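Plumik sells a desktop arm kit, and Anikó Medve answers for nearly everything in the box. She runs kit engineering at the company, and we spoke on 19 March 2021, two months after the second revision began shipping. The call was meant to cover the gripper and ended up mostly about cable.

The kit arrives as printed white parts, servos, a controller board and a bag of screws. The list price is 639 dollars. Medve puts a first build at 6 hours for a person who has used a screwdriver before and never wired a servo.

"The printed parts are the cheap part," she said. "People ask why we don't machine them. You would pay three times as much and the arm would lift less, because the servos would be carrying the metal."

Revision 2 changed the gripper geometry. One finger is now fixed to the housing and the other turns on a single pivot. The first version drove both fingers through a pair of printed gears, and the gears wore. Medve's bench rig at the Cidby workshop runs each new batch through 4000 open-and-close cycles before the parts are packed.

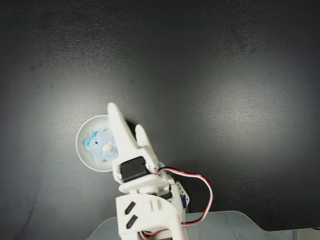
Grasp tests at Plumik use soft objects first. Medve's view is that a hard block flatters a gripper: it stops the finger at a known width and the servo reports a clean stall. A plush toy keeps giving way, and the current climbs slowly enough that a badly set threshold shows up at once. The light-blue one with the star patch, set in a shallow white bowl, adds a rim to the problem. The long finger has to come in over the edge of the bowl and down beside the toy while the short one is still open. "If the approach angle is wrong you push the bowl across the table," Medve said. "That is a calibration fault, and the user can fix it in the software."

The cable is the complaint she hears most. The gripper lead leaves the housing and makes a wide loop out to the side before it returns to the lower arm. Young-sook Baek, who teaches an evening controls course and bought two kits through the reseller Hegedűs, told me her students snagged it in the first week.

"We clipped ours down and lost wrist travel," Baek said. "So the loop went back."

Medve agrees with the diagnosis. A shorter lead with a printed guide is being tried - she would not give a date - and existing owners will be able to print the guide themselves. The file will go on the Plumik downloads page, next to the spare finger.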